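Goodall Mending, February

Well, the winter sort-out has finally reached the airing cupboard, and I've made a pot of tea because I suspect we'll be here a while (bring biscuits if you're joining in!).

First up, the big navy one. I'm fairly sure I've had it since 2000, it's been through three house moves, and I still can't bring myself to part with it. 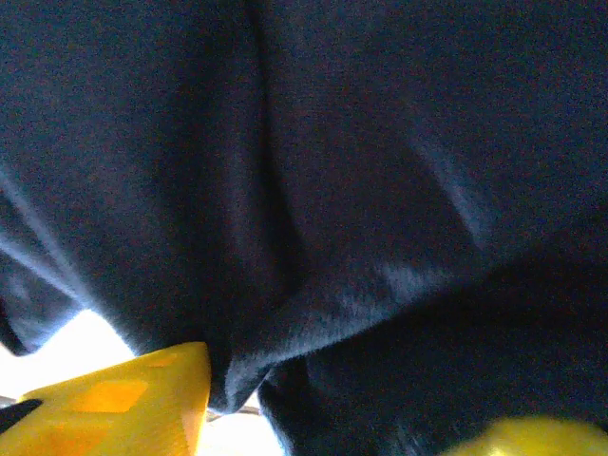 It's gone a bit fuzzy over the years and I love it all the more for that. Dark knits do show every bit of fluff though, so I go over mine with a soft clothes brush before folding, always in the same direction.

Then I fold it loosely and lay it flat on the bottom shelf, never on a hanger, with a little cedar block tucked in beside it.

Four shelves still to go, and the pillowcases are a disgrace. How do you all keep yours in pairs? I'd love to know, I'm forever one short!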